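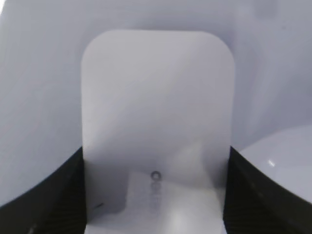
Wrist camera view, one finger on each side of the pale panel

Home | Topics | Ask | Unanswered | My Posts
Search this site Enter keywords Go
Print this page | E-mail to a friend

Robot arm coming to our training centre, what happens to our jobs?

Posted by whiteboard_side, May 11, 2019

I work in room support at the Broltley training centre. We set up the rooms, letter the practice boards for the literacy classes, wipe them and put everything back. Management has signed up for the Liem project, which means a robot arm at a table learning to do the boards. So far it practises with a marker and an eraser and one of us has to be there with it. We have 11 people on the roster and 156 boards to turn over in a normal week.

I am not against it. My wrists would be happy to never wipe another board. But the only thing we've been told in writing is that "roles will evolve". Has anyone been through this at their work? What should we be asking for before it goes any further? I'd like to go to the next staff meeting with something better than a bad feeling.

Replies (sorted by oldest)

trolley_and_keys

We had one come in at Mundovar two years ago, in the stores area. The job did change, and more slowly than they said it would. For the first few months there was more work, as we did our normal load and looked after the arm as well. Nobody had put those hours on the roster. Get that fixed first. Time spent with the robot should be rostered as its own duty, with a name and a pay level.

Second, ask who is allowed to stop it. Ours could only be stopped by the supervisor on paper, though the button was right there. We got that changed so anyone at the table can stop it and no one has to write a report for it.

Practice work looks simple from the outside. A capital A and a small a on a board takes a person a few seconds. The people who know what a readable letter looks like to a new learner are your lot, and that is worth something when they write up the new position descriptions.
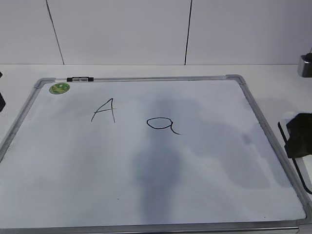
Who decides when the arm's work is good enough to use in a class?

The staff who do that work now should decide, against a short written standard they helped to write. At our place the supplier wanted to sign it off themselves. We asked for two of our own people to check it and they agreed without much fuss.

Also keep your own record of how long things take, by hand and with the arm. Start now. We began in March and by then the early numbers were gone, so when they told us how much time was being saved we had nothing to compare it with.

flatpack_fan

they said the same thing to us at Flendetti and I left. not because of the robot, the parking was bad. cant help much sorry. maybe ask the union

whiteboard_side

Thanks, the point about rostered time is useful. Right now whoever is free goes and sits with it, and then their own rooms run late. I hadn't thought of that as something to raise. The wiping is the part most of us would gladly hand over. The lettering is a bit different - a few of the older staff are proud of theirs.

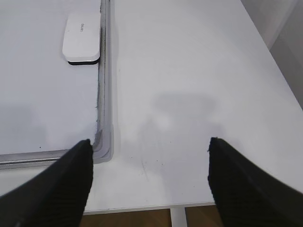 dock_two_days

I would add retraining to the list, and get the hours in writing. Our site offered "access to training" and that turned out to be a login to 421 videos, watched in your own time. What we ended up with was paid half days with the technicians, learning to set up the table, restart the arm after a stop and log faults. Three of our people do that most of the week now. It's easier on the body. It is also duller, and you talk to fewer people in a shift, so ask if those duties can be rotated.

On job numbers, don't accept "no plans at this stage". Ask if hours will be cut when someone leaves and isn't replaced. That is how it went here, and no one was ever told they were losing a job.

Print this page | E-mail to a friend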